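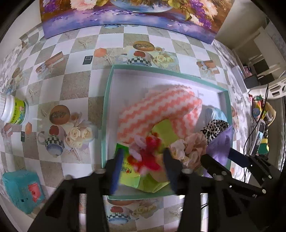

The bootloader on my old Jundesen tablet has been unlocked since July, and until last week I had done nothing with it. The stock firmware is two major Android versions behind, the vendor stopped shipping patches, and the settings app takes several seconds to open. I wanted a clean system image with no vendor apps. Before flashing anything I sorted out what was on the internal storage, and the state of it was close to that tray: a folded striped towel, a crumpled green package and fabric flowers, all in one container with no dividers. Downloads, camera files, app caches and three copies of the same offline map sat together in the root of the storage partition. None of it survives a data wipe, so the backup comes first.

Backup

I don't use the vendor's backup tool. It writes a single encrypted file that can only be restored on the vendor's own firmware, and I was about to remove that. Instead I pulled the storage over USB with adb:

adb pull /sdcard/ ./tablet-backup/

Two notes on this. First, adb pull does not resume. If the cable drops out, you start again or pull the remaining folders one by one. Mine dropped out twice on a front panel port and not at all on a rear one. Second, /sdcard/ does not include app data. Messages, game saves and authenticator tokens live under /data, and without root you can't read them. Export those from inside each app. I moved my authenticator entries to my phone and checked that each one produced a working code before going further.

After the pull I compared the file count on both sides. They differed by 10, all of them zero-byte thumbnails. I left it at that.

Partitions

The tablet has an A/B layout, meaning there are two copies of the system and boot partitions and the device runs from one while updates go to the other. Most guides for this model were written for an earlier hardware revision with a single slot and a separate recovery partition. If you follow one of those, the command to flash recovery fails with a message that the partition does not exist. Recovery on this revision is part of the boot image.

Check which slot is active before you write anything:

fastboot getvar current-slot

Mine reported b. I saved copies of the matching stock boot and vbmeta images from the full firmware package. Get the package with exactly the same build number as the one in your settings. Nia Llewellyn, who maintains the Macedo builds for this tablet, has a page listing the build numbers she has tested, and mine was on it.

Flashing

The sequence I used, with the battery at 100 percent:

fastboot flash vbmeta --disable-verity --disable-verification vbmeta.img
fastboot flash boot macedo-boot.img
fastboot reboot recovery

From recovery I ran the factory reset, selected the sideload option and sent the zip from the computer. The progress counter on the computer stopped at 47 percent and then the transfer ended. This is normal for sideloading. Look at the screen of the tablet for the real result. Mine showed status 0, which is success.

First boot took long enough that I went to make coffee. If you are still on the boot animation after 60 minutes, it is a boot loop, and you should go back to recovery and repeat the reset. A skipped data wipe is a common cause.

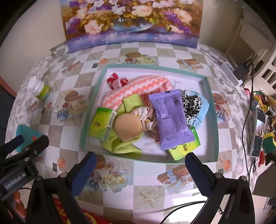
Striped towel, lime-green cloth and a flower painting on the far side of the table.

What works and what doesn't

Wi-Fi, Bluetooth, both cameras, speakers and the rotation sensor all work. The fingerprint reader is detected but enrollment fails at the last step. The issue tracker for Macedo has an open report on this with logs from the same revision, so I added mine and left it alone.

Battery drain while idle was high on the first day. The cause was the Stollus keyboard, which I had reinstalled along with everything else and which was holding a wakelock. I found it with:

adb shell dumpsys batterystats

The output is long. Mine was over 1000 lines, so send it to a text file and search for "wake lock" - the offending package is usually near the top of that section. After I removed the keyboard, overnight drain went back to what I would expect from a battery this age.

I have not rooted the new system. The only thing I used root for on the old firmware was removing vendor apps, and they are gone. Caltthorpe, the file manager I use, runs without it apart from browsing system folders.

Going back to stock is possible on this revision with the full firmware package, but do not relock the bootloader until stock has booted at least once without errors. Locking it over a modified boot image can leave the tablet unable to start.

The next Macedo build is due on Thursday. I'll install it to the inactive slot with the built-in updater and note here whether the fingerprint fix made it in.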